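Burger Night Questions, All in One Place

I get the same questions every August, so I finally wrote my answers down. 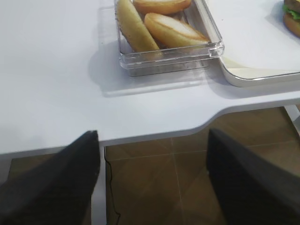

How far ahead can I slice the buns?

Slice them the same day, 2 hours before you eat at the most. Any earlier and the cut sides go stiff and sad. If you want to get ahead, chop the onions instead!

Do you keep the buns in something while you build?

I do! Bun halves go in a clear plastic container, and finished burgers go on a white tray next to it. I like seeing at a glance what I've got left (and I grab the wrong half way less often).

Which buns do you buy?

Usually the Havis ones, a pack of 8. The long Bawa rolls are good too, a little softer — they squash if you load them up, so go easy on the sauce.

Where does the lettuce go?

Under the top bun, for me. My sister-in-law puts hers under the patty and we've agreed to stop talking about it.

Should I toast the buns?

If you have the time, sure. A minute cut side down in a dry pan, then let them cool a bit before you stack them or they'll steam each other soggy.

Can I freeze leftover buns?

Yep. Wrap them up tight on Friday night and they'll be fine for a couple of weeks. I thaw mine on the counter, still wrapped, and toast them after.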